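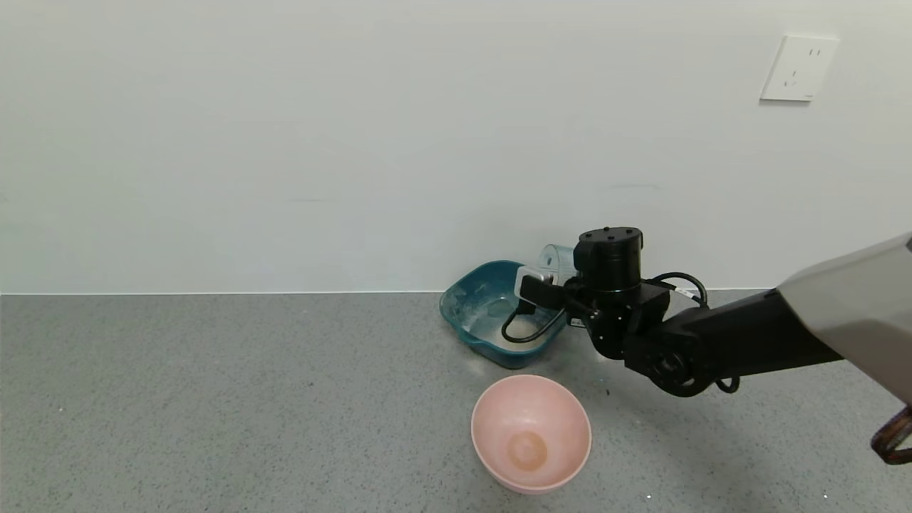

Small Plaster Cleanup: Your Most Frequent Questions

Updated May 25, 2022

I get a lot of email about plaster, and nearly all of it is about the mess! I cast small things at home (tiles, trinket dishes, the occasional lumpy mushroom) and I've been running beginner evenings under the Grarlow name long enough to have made every kind of puddle there is. So I put the questions I keep answering on one page. If yours isn't on it, write to me at the address on the contact page and I'll get to it, though I'm slow in December when everyone's making ornaments.

What do I need to clean up after a small batch?

Less than you'd think. A basin with a rim you can grip, a bowl for mixing, a stick or old spatula, paper towels and a trash bag. Add a dust mask for when you're handling dry powder, and please wear it for sweeping dried bits too. I like a basin with rounded corners, because a square corner grabs plaster and keeps it, and you end up going after it with a chopstick.

Plastic is my pick for both basin and bowl. You can flex plastic. Set plaster doesn't flex, so it lets go and falls off in chips, and it's one of the more satisfying jobs in the whole hobby. My first setup was a glass mixing bowl from a yard sale and I chipped the bowl long before I got the plaster out.

Can I rinse my tools in the sink?

No, please don't. Plaster sets under water just as happily as it sets in the open, so whatever goes down the drain can harden in the pipe. I did it once with a "tiny" amount and paid for a plumber. Now everything gets rinsed in the basin, and the sink is only for hands that have already been wiped and dunked.

So where does the milky water go?

Leave it alone overnight. The solids sink and you get a layer of mostly clear water on top with sludge under it. Scoop or gently pour off the clear part into a bucket, and let the sludge firm up or dry out. Then it goes in the trash. As for the water you poured off, check what your town allows. Mine has a page about it, yours may as well, and I'm not going to guess for you.

If you're in a hurry (I'm always in a hurry) you can line the basin with a trash bag before you start. It's fiddly to rinse against a bag that keeps floating up, though, so I only do it when I've got a big group.

How much plaster should I mix for a first try?

I start people with 200 grams of powder. It's enough for a couple of small tiles and it won't break your heart if it goes wrong. Follow the ratio on the package, because different plasters want different amounts of water, and weigh both. I know everybody has a grandmother who did it by eye. Mine did too and her stuff cracked.

Water goes in the bowl first, then sprinkle the powder over it, let it soak, then stir slowly. If you dump water on powder you'll be squashing lumps until it sets on you.

Does it matter if I work on the floor?

I love working on the floor! My knees have opinions, but there's nowhere for anything to fall. A hard floor you can wipe is best, and pushing the basin up near a wall means it can't scoot away when you're scrubbing.
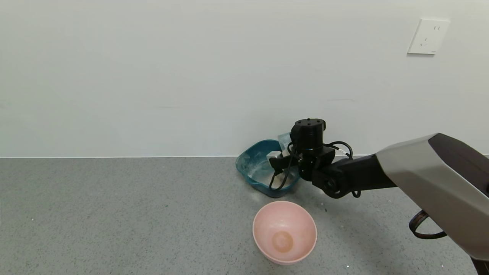

A speckled gray floor is also wonderfully forgiving with white crumbs, maybe a bit too forgiving, so wipe it twice. First pass with a damp paper towel to lift the bits, second with a clean wet cloth. Skip the dry broom. It puts fine dust in the air, and you don't want that in your lungs or on your bookshelf.

Keep cords and outlets in mind too. Wet hands and electricity are a bad pair wherever you work, so if I need a lamp I set it up well away from the water before I open the bag.

Why is my basin still chalky after I washed it?

Because a thin film of plaster looks like nothing when it's wet and then dries to a white haze. You rinse, it looks spotless, you come back after lunch and it's all streaks. It drove me up the wall until I quit caring about it so much.

To get it off, let it dry all the way, flex the sides, tap the loose stuff into the trash, then wipe with a damp cloth. Whatever's left usually goes with warm water and an old dish brush (in a bucket, still not the sink). Some haze stays in the scratches forever. My teal one shows every bit of it and it works fine.

One thing I'd skip is scraping with anything metal. Each scratch gives the next batch something to hold on to.

There's a brownish ring in the bottom of my mixing bowl. Is it ruined?

Not for plaster! Lots of things leave rings: tea, pigment, a rusty can that somebody parked there. If it's smooth to the touch and doesn't come off on a damp white paper towel, it isn't going to bother your mix. If color does come off, scrub with a paste of baking soda and a little water, rinse, and try the towel again.

I would keep a stained bowl for darker or tinted pieces if you're nervous. Josefina Villalba, who teaches the tile evening with me, is stricter and uses one bowl for white only. Hers do come out cleaner than mine, I'll give her that.

Can I use the bowl for food again afterward?

Please don't. Once a bowl is a craft bowl it's a craft bowl. Write on the bottom with a permanent marker so it doesn't wander back into the kitchen. Pale pink ones are especially sneaky, they look like they belong with the cereal.

I left plaster in the bowl and it set solid. Help!

It happens. Let it finish hardening and cool down (plaster warms up as it sets, so don't go digging in it with your fingers while it's doing that). Then turn the bowl upside down over the trash bag and squeeze the sides. Most of the time it drops out in one piece, and now you have a doorstop.

And while we're on warmth: never, ever put a hand or foot into a mass of setting plaster to make a cast. A big lump gets hot enough to burn you badly and you may not be able to pull out of it. I say this at every class and I'll say it on every page I write.

Are plastic cups okay for small batches?

Yes, I use clear ones a lot. You can see from the side whether there's dry powder hiding at the bottom. They tip over easily, so I lean mine inside the basin while I'm getting everything else ready. Flexible ones can be reused a bunch of times if you let the leftovers set and crack them out.

What about the bag of powder, how do I store it?

Dry, dry, dry. Plaster pulls in moisture from the air and old damp plaster sets strangely or hardly at all. I roll the bag down tight, clip it, and put it in a lidded tub on a shelf. Don't leave it next to the wash basin, even for the length of a session, even if you think you're not a splasher. You are a splasher.

If you can't remember when you opened it, mix a spoonful in a cup first. If it firms up in the time the package says, go ahead.

How long do pieces take to dry?

Longer than they take to set, and this trips up almost everybody. A piece can come out of the mold the same hour and still be full of water. My thin tiles get 2 days on a rack before I'll paint them, and a chunky piece can take more than a week in a damp room. Hold it against your cheek: if it feels cold, give it more time.

Can kids do this?

With you right beside them, sure. I do all the powder pouring myself with the mask on and the kids at the other end of the room, then they get to stir and pour. Our youngest regular was 9 when she started, and she's tidier than the adults. Keep the basin where they can reach it and have them dunk their sticks the second they've finished pouring.

Do you sell kits?

I don't, but Abelardo Ocampo keeps a shelf of the things I use at the Medell shop, and he'll tell you if something's out before you drive over. You really can put it together from what's lying around the house, though. The only thing I'd buy new is the plaster.

How many people can come to a beginner evening?

We stop at 16. More than that and the line for the rinse basins gets long enough that plaster starts setting on people's spatulas. Wear clothes you don't love. Bring your own towel, and shoes that can be wiped.

I've got leftovers that won't fit another mold. Toss them?

Have a spare mold ready before you mix, even an egg carton or an ice tray you've retired. Little blanks are great for testing paint. I've got a whole drawer of ugly ones with color swatches on them, and every so often somebody asks to buy one!

My hands are so dry after a session. Is that normal?

Very. Plaster pulls the moisture right out of your skin. Wear gloves if it bothers you, wash properly once you've wiped off the worst of it, and keep some plain hand cream by the door. If your skin gets red or sore, take a break from it and talk to a doctor.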